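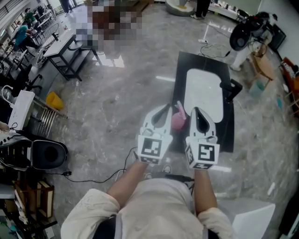

My first trade show as an exhibitor was in August, and I have been talking about it to anyone who will stand still! Sumathi Fernandes and I make tabletop goods under the name Kindetti, and we had booked a corner booth at the Mikcombe Gift and Home Fair, hall two, number 326. A small pink thing on a black board pulls your eye straight to it, even with gray and white marble all around. So the booth went black. Black risers, black cloth down to the ground, and one color per shelf.

It worked so well. People slowed down at the corner, and slowing down is most of the battle, because the aisles at Mikcombe are wide and everybody walks them as if they have a train to catch. The booth across from us had a gorgeous wall of baskets, hundreds of them, and visitors would say "wow" and keep going. Ours had far less on it and they came in to see what the pink shelf was.

I should talk about money, since I could never find anyone who would when I was looking into this. The corner cost us $948 for the two show days, with one table and a power outlet included. Carpet was extra (we skipped it and brought foam mats from home — my feet thank me). Parking for the van was $30 a day if you booked ahead. Lighting was the thing I nearly cut and I am so glad I didn't. The hall lights are yellow and very high up, and our two clip lamps made the whole booth look awake.

We came home with 53 written orders and a shoebox of business cards. The biggest order was from Prangate, a little chain of garden shops I had never heard of, and their buyer only stopped because she wanted to know where we got the risers. She stayed for half an hour! We also met the lovely people from D'Souza, who print boxes and had the booth behind ours, and they lent us a tape gun on setup night when ours jammed. I have already asked them to quote on our winter packaging.

A few things I would change. Order forms on paper are fine, but get the carbonless kind, as I spent the first evening copying them all out by hand. Bring twice as much water. Wear the older shoes. And go see the other halls before the doors open in the morning, around eight, when exhibitors are setting out their stock and happy to chat. I found a candle maker that way in hall four and we talked shelf heights until the announcement came on.

Applications for the spring fair have opened and ours is in. We asked for the same corner, and Sumathi wants to try a green shelf next to the pink one. I'll post the new floor plan when we hear back.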